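Fokus Family Study Planner

Wall and desk set for homes with school-age children
Maker: Dimdale
Item no. 1144

The Fokus planner is a paper planning set for families with children in elementary or middle school. It puts homework, tests, chores and free time on one sheet that parents and children fill in together. One set covers a full school year for up to 3 children.

Dimdale designed the set for the weeks before exams, when most arguments at home are over when to study and when to stop. Each day has a start time and a stop time for schoolwork. The stop time is printed in heavier type, and the space after it is left open for play, reading or doing nothing in particular.

What is in the set

54 weekly sheets, tear-off, undated
1 wall board with two hanging holes
8 subject cards, blank on the back
1 parent booklet, stapled
1 sheet of removable stickers

The sheets are undated, so you can start in any month. Many families start in February, after the first report card of the year, and carry on through summer with the school rows left blank.

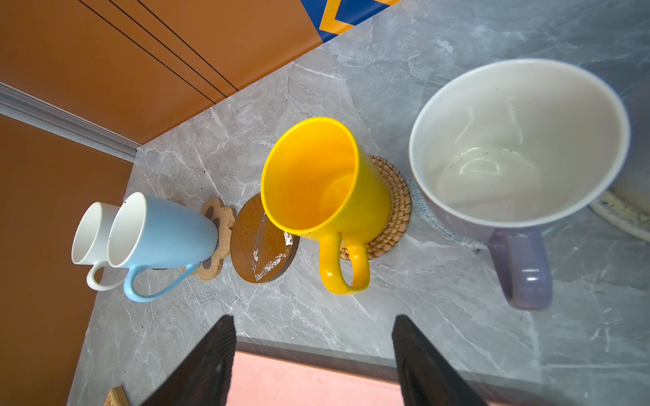 Each weekly sheet runs from Monday to Sunday. School days have four rows: homework, test review, chores and free time. Weekend days have two. Friday has a short box at the bottom marked "Talk it over," with room for one line from the child and one from the parent. You can skip it if the week was a busy one.

Using the subject cards

Write one subject on each card and let your child put them in order from easiest to hardest. Keep the cards at the desk. At the start of a study period the child picks one card, works on that subject, and turns the card over when finished. Younger children usually do well with one or two cards a day. Older ones may want to plan the whole week on Sunday evening.

The cards are not a scoring system. There is no place on the sheet for grades, and we left that out on purpose – the teacher already keeps that record.

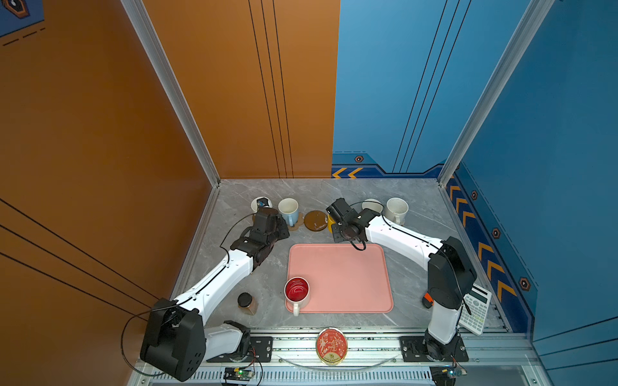
Tabletop with two robot arms and mugs toward the back left.

The parent booklet

The booklet is short and can be read in one sitting. It covers setting a bedtime in exam season, what to say after a poor test result, and how to share one desk between siblings. There is also a page on helping with math when you have forgotten most of it yourself.

Choosing a paper finish

Standard: uncoated, takes pencil and ballpoint. Best for most homes.
Løken: a heavier sheet with a smooth finish, for felt-tip pens. Pencil is harder to erase on this one.

Both finishes fit the same wall board. Refill pads are sold separately and come without the board and booklet.

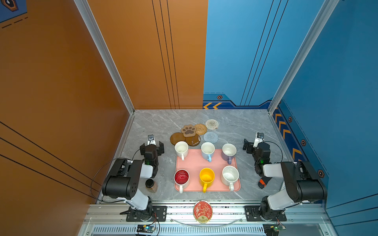
Six mugs on a pink tray, with six coasters behind.

Care and storage

Wipe the board with a dry cloth. Do not use water or spray cleaner on it. Store spare sheets flat. Stickers lift cleanly from the board but can tear the standard sheets if they have been on for several weeks.

Ordering and returns

The set ships flat in a cardboard sleeve. Schools and parent groups can order in bulk through Zedero, our distributor, using the item number at the top of this page. Unopened sets can be returned for a refund. Opened sets can be exchanged if a part is missing or damaged – please keep the sleeve.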